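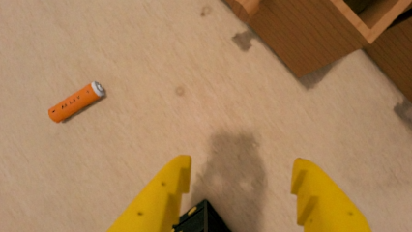 8 July 2020

Robotics club, simulator log. Pandari pick-up task, carpet level.

What a good session! We finally have the whole chain running from start to finish: the room loads, the overhead view comes through, the gripper takes commands, and the battery behaves like a battery when it gets nudged. Last time it sank halfway into the floor and stayed there, so I am very pleased.

Setup for anyone picking this up after me. Room file is Geltton, the one with the carpet and the wooden furniture in the corner. Target is the single orange AA, lying at a slant off to the left of the gripper. Fingers are the yellow notched ones, fully open at the start. Nothing else to pick up on this level.

First job for the controller is the sideways move. The gap between the fingers lines up with the middle of the view and the battery is well outside it, so driving straight ahead and closing gets you a handful of carpet (tried it, twice, very funny). Then it has to turn to suit the angle of the battery, and only then go down. I had the turn and the descent happening together to save time and the left finger kept clipping the end of the battery and sending it rolling. Split them up and it was much calmer.

The finder is the bit I'm most excited about. We ran it over 700 rendered views with the furniture, stains and lighting shuffled about, and it put its marker on the battery in 697 of them! I went through the three misses by hand. In two it had gone for the warm brown of the wood, and in the other for the shadow under the gripper. So colour alone is doing too much of the work. Kushnir (our shape checker, still half written) ought to catch the wood ones. Not sure about the shadow yet.

Grasping is a long way behind finding. 24 full attempts, and most of the good ones were when the battery started nearly in line with the fingers. Still, a few of the awkward ones held all the way up, and I may have cheered.

Physics step is set to 2 ms. Please leave it there, anything coarser and the battery jitters between the teeth.

To do:
finish the Kushnir check and rerun the same views
log the finger angle at the moment of contact
try closing more slowly
ask whether Illuvix will still take our entry for the September round with the grasp score as it is
back up the Geltton file before anyone edits the carpet again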